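Evaluación y rendición de cuentas en la escuela
Apuntes de la sesión 2 – Los indicadores sintéticos de centro
Prof. Gergely Vass

Estos apuntes completan lo que vimos en clase y no sustituyen la lectura obligatoria, que es el capítulo de Florencia Quiroga sobre los índices de calidad escolar. Quien no pudo asistir debe leer primero el capítulo y después estas páginas.

1. De qué hablamos

Un indicador sintético es un número único, o una categoría única, que resume varias medidas de un mismo centro: resultados en pruebas, asistencia, tasa de promoción, a veces también la opinión de las familias. La administración lo usa para comparar centros y para decidir dónde envía apoyo. Las familias lo usan para elegir escuela, aunque el indicador casi nunca fue diseñado con ese fin.

En la construcción de un indicador hay tres decisiones técnicas: qué se mide, con qué peso entra cada medida y dónde se ponen los cortes entre categorías. La tercera parece la menos importante y es la que produce más reclamaciones. Un centro que está muy cerca de un corte puede cambiar de categoría por la respuesta de unos pocos alumnos.

2. Nivel y progreso

El nivel indica cuánto saben los alumnos en el momento de la prueba. El progreso indica cuánto han avanzado desde la medición anterior. Hipólito Ocampo propone en su manual llamar al primero «fotografía» y al segundo «recorrido», y yo mantengo estas palabras porque los estudiantes de otros años las encontraron útiles.

Los dos valores pueden ir en direcciones contrarias. Una escuela con alumnado de familias con muchos estudios obtiene normalmente un nivel alto, también cuando su progreso es escaso. Otra escuela puede tener un progreso notable y seguir por debajo de la media en el nivel. 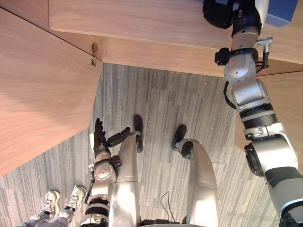

¿Por qué una escuela puede bajar de categoría si sus alumnos obtienen las mismas notas que el año anterior?

Porque la categoría depende también de la fórmula. Si la administración aumenta el peso del progreso, cambia la prueba o mueve los cortes, el mismo rendimiento recibe una calificación distinta. Por este motivo no se deben comparar directamente dos años entre los cuales cambió el procedimiento de cálculo.

3. El caso del distrito de Rimurine

En clase trabajamos con los datos del distrito de Rimurine, que tiene 16 centros de primaria y secundaria y 2.109 alumnos evaluados. La tabla completa está en la carpeta del curso. Recuerdo solamente los puntos que necesitan para el ejercicio.

El distrito usaba una fórmula basada casi por completo en el nivel. Después de la reforma, el progreso pasó a tener un peso del 25 por ciento. Dos centros subieron de categoría y otros bajaron, entre ellos la escuela Sugawara, que tenía fama de ser la mejor de la zona. Su directora, Estela Gallardo, pidió una revisión por escrito. En el escrito reconocía que el cálculo era correcto, pero consideraba que se había informado mal a las familias.

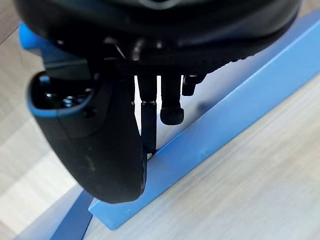 La queja me parece razonable en un punto. El informe que recibieron las familias mostraba la letra nueva al lado de la letra antigua, sin ninguna nota sobre el cambio de fórmula. Un lector normal entiende que la escuela ha empeorado. El departamento añadió más tarde una página explicativa – bastante clara, por cierto – pero los periódicos locales ya habían publicado la lista.

Para el examen es suficiente saber explicar el caso con sus propias palabras. No pido los nombres de los centros.

4. Centros pequeños

Cuando un curso tiene pocos alumnos, la media cambia mucho de un año a otro por simple azar. Las soluciones habituales son juntar los datos de varios años, publicar un intervalo en lugar de un valor, o no publicar nada por debajo de cierto número de alumnos. Cada una tiene su coste: la primera retrasa la información, la segunda es difícil de leer para el público y la tercera deja a algunas familias sin datos.

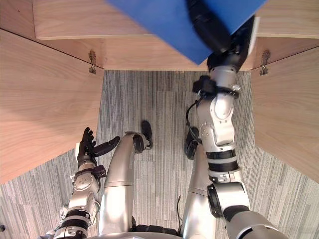 Fig. 3. Brazo derecho levantado con una caja azul plana.

5. Ejercicio para entregar

Con la tabla de Rimurine, elijan un centro y calculen su puntuación con la fórmula antigua y con la nueva. Escriban después una nota para las familias, de una página como máximo, que explique la diferencia sin vocabulario técnico. Se puede trabajar en parejas.

La entrega se hace en la plataforma Gomodeo, antes del domingo. Las dudas sobre los cálculos las atiende Fidel Ulloa en la hora de tutoría.

Lectura para la próxima sesión: Ocampo, el capítulo sobre los cortes entre categorías. Las páginas de anexos no son necesarias.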